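Setting doorway rules for an indoor mobile robot

Doorways cause more stopped runs than any other part of a home. The steps below are the ones we use at Planov before a navigation policy is cleared for testing. They assume you already have a map and a working local planner.

1. Measure the clear opening with the door at its usual angle, not the width between the posts. Enter the smaller figure.

2. Mark a hold point on the approach side. The robot stops there, checks the opening and then commits.

3. Cap the speed from the hold point until the rear of the base has cleared the posts.

4. Treat every door leaf as movable, even if it has never moved in your logs.

5. Record each change of floor surface as a line on the map, and have the robot meet it as squarely as it can.

6. Run the full set in simulation first. Our minimum is 2,000 passes over 104 doorways, with no contact.

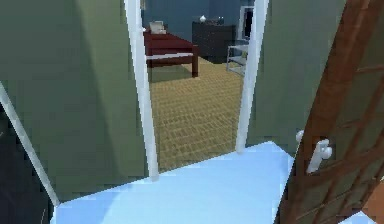
Approach rules should be written for each doorway separately. A single default will be wrong for many of them. With a brown door swung open on the right and its lever handle projecting, the keep-out zone has to cover the handle as well as the leaf. The pale blue floor meets the woven carpet along an angled line, so step 5 applies too.

Log any contact, however light, and send the run number to Olaia Bravo before changing the rule.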